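Ticket 2256: mirrored textures on the wrist view, Plusa sim cell
Status: resolved
Opened by: Alcides Bermúdez
Assigned to: Teófilo Paucar
Site: Sondside

Alcides: Happy to say the new Plusa scene loads and the gripper opens and closes beautifully! One oddity, though. In the wrist view the lettering on the white box is backwards. I can make out something like "Bagel side" and "Bagel bottom" on the diagram, but I have to read them right to left. I restarted the cell 5 times and reloaded the asset pack, with no change.

Teófilo: Love this one. My first guess was the wrist camera, so I put the calibration board from the Drokska folder into the same scene. Its numbers read correctly, which lets the camera off the hook. I also rolled the wrist 90 degrees and the box lettering stayed reversed.
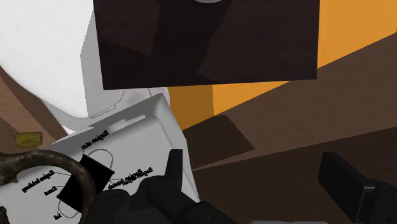 So it has to be the asset. I opened the box model and found a negative scale on one axis, left over from the June import. The Hjaltadóttir converter does that when it swaps handedness (a great tool otherwise, it saved us weeks). Set the scale back to positive, recalculated the normals, exported again and cleared the texture cache.

Alcides: Reloaded and ran 30 grasps. Lettering reads properly now, and the finger contacts look cleaner too, what a bonus! Can we check the rest of that import?

Teófilo: Already on it. The script flags any part with a negative scale, and I'll attach the list here when it finishes. Closing the main issue, October 2020.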